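Software Review: Fliniten Task Planner, release 4
Reviewed for the Pokholm equipment pool by Imani Marchetti

Purpose of the review

The Pokholm laboratory was asked to assess Fliniten as a possible replacement for the planning scripts now used on its single-arm workstations. Fliniten is a desktop and command-line package. It takes a written task, such as clearing a surface or putting items into a drawer, breaks it into steps, checks each step against the current camera view and passes motion targets to the arm controller. It does not supply its own controller. For this review it was paired with the Saleck motion server, which the laboratory already licenses.

Installation and set-up

Installation on a clean machine took 40 minutes, including the download of the perception models. The written guide is accurate up to the section on hand-eye calibration, where two of the menu names no longer match the program. Calibration itself is well handled. The operator is shown the remaining error after each pose and may discard a poor reading without starting again. Users moving from Tovar will find that their cell description files import correctly, although joint speed limits are silently reset to the default values and must be entered a second time.

Perception

The detector accepts plain names for objects and returns an outline, a grasp proposal and a confidence score. Rigid items with a clear shape, such as drink cans, gave stable outlines from one view to the next. Soft packaging was less satisfactory. A creased snack bag was at times divided into two objects, and the grasp proposal then fell on the fold between them. Lowering the merge threshold corrected this in most cases, but the setting applies to the whole cell and cannot be changed for one class of object.

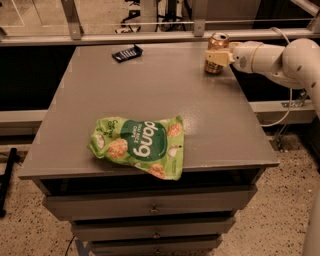 Drawer handling deserves separate mention. Fliniten treats a drawer as a jointed object with one sliding axis and asks the user to confirm the pull direction once, after which the model is stored with the cell. Small knobs were found reliably when the arm was parked clear of the cabinet front. Grey furniture under strong overhead light gave more trouble, as reflections on the top were sometimes reported as flat objects. The supplier's advice is to mask the surface by height, and the reviewer agrees.

Planning and recovery

We ran 29 tasks from the laboratory's standard list. In 6 of them the planner stopped and asked for help, on each occasion with a message that named the failed check. The step log is the strongest part of the product. Every decision is recorded with the view on which it was based, and a run may be replayed from any step. Replanning after a missed grasp is slower than in Tovar, and the interface gives no sign of progress while it is under way.

Recommendation

Fliniten is recommended for teaching cells and for development work. It should not yet be adopted on unattended cells until the import of speed limits has been corrected. Groups that handle mainly bags and film should request a trial licence and test with their own goods before purchase.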